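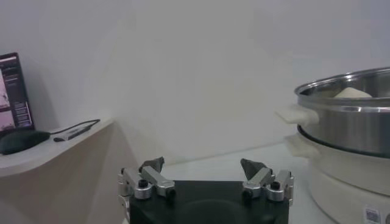 *By Elżbieta Ziółkowski | Kitchen & Workshop Tips | 18/11/2023*

**Can a machine do the steaming yet?**

Readers keep asking whether it's time to stop learning kitchen chores and wait for a robot to take them over. My answer is still no, and a pot on an electric base is a good place to see why. Two metal fingers with gray pads, a white handle sticking out of a steel pot, something pale and round like a bun inside. A person deals with that half asleep.

Look at where the handles are. The pot has one on the left and the base has another directly under it. Grab the wrong one and you've moved the whole cooker. You and I sort that out by feel. A gripper with two flat tips has to get it right before it closes, and then hold a pot that wants to tip away from the side it's held on.

Maxence Royer, who fixes small appliances in Nelasitz, is more hopeful than I am. He thinks lifting pots will be routine in 7 years. I told him I'd heard that before, about folding shirts. He also admits that a demo on a clear table tells you very little about a Tuesday-night stove, so I'm counting that as half a win.

Until then, some things that work with ordinary hands:

- **Turn the handle toward your holding hand before you switch on.** If the pot and the base each have one, learn which is which while everything is cold.
- **Lift straight up, then over.** Dragging a pot sideways off its base scratches the rim of the base.
- **Leave room between buns.** They swell. Squares of parchment underneath save you scraping later.
- **Open the lid away from your face.** Steam burns are quick and they hurt for days.
- **Keep cables off the side you pour on.** If a computer shares your counter, run its wires along the back.
- **Wipe the base with a barely damp cloth, unplugged.** Keep water away from the knob.

As for the shop floor, I'll give machines more credit. Same part, same spot, same motion: fine. The packing line at Cornby has an arm that stacks cartons all shift, and I wouldn't want that job back. Ask it to pick one soft bun out of a deep pot without denting it and I'd want to see that done 998 times before I bought one.

If you've got a kitchen gadget that claims to do the whole job by itself, write in and tell me what you still have to do by hand. I'd like the list for January.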